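6.4 Grip faults during food transfer

Applies to the two-arm bench cell running the Selodix hand controller, with the steamer task loaded. Read section 6.1 (stopping the arms) before starting.

Fault G2, "grip not confirmed", is raised when the fingers reach their commanded width and the controller does not see the expected load. The arm holds position and the fingers stay as they are. The usual causes are a finger zero that has drifted, a loose joint screw in the linkage, or a cable pulling on the wrist sensor.

CAUTION: The steamer base may be live and the pot may be hot when the fault is raised. Switch off at the wall and let the pot cool before reaching over it.

CAUTION: Do not clear the fault from the screen while a bun is still held above the pot. The fingers open on reset.

To recover the arm:

1. Press Hold. Wait for both arms to report "stopped".
2. Support the item from below with tongs, then select Hand > Release.
3. Jog the wrist straight up until the fingers are clear of the pot rim. Do not jog sideways first.
4. Move the arm to the service position and open the fingers fully.

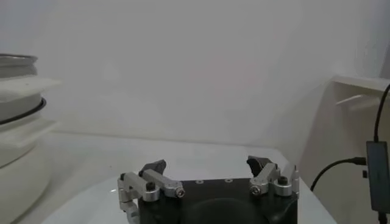
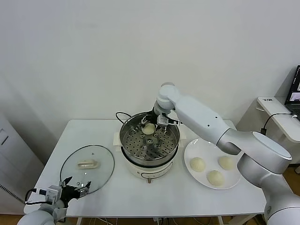
Fingers open in the first view, closed on a bun in the second.

Daithí Ó Briain, writing from the Galtstead site, asks that step 3 be given more weight: on his cell the arm was jogged sideways after a G2, one finger caught the rim, and the zero was out on every pick until the linkage was taken off and refitted. He would also like the screw check done before the zero, as he lost a morning doing it the other way round.

The order below follows that request.

To check and re-zero the fingers:

5. Isolate the arm. Try each finger by hand for side play. There should be none at the joints.
6. Tighten any loose joint screw with the driver supplied. Do not use thread lock on the joints.
7. Follow the sensor cable back along the arm. It must have enough slack to let the wrist turn both ways without pulling.
8. Restore power and select Hand > Zero. The open reading should settle at 2,560 counts.
9. Set the grip hold time to 500 ms and save.
10. Run 2 test picks with the steamer off and cold.

Note: If the reading in step 8 will not settle, repeat steps 5 to 7 once. If it still moves, replace the finger set - the zero offset must not be used to hide a bent linkage.

Note: Food that has been dropped, or held through a fault, is to be thrown away. Clean the finger pads before the next run.

If G2 returns during the test picks, leave the arm isolated and contact Linell service with the fault log.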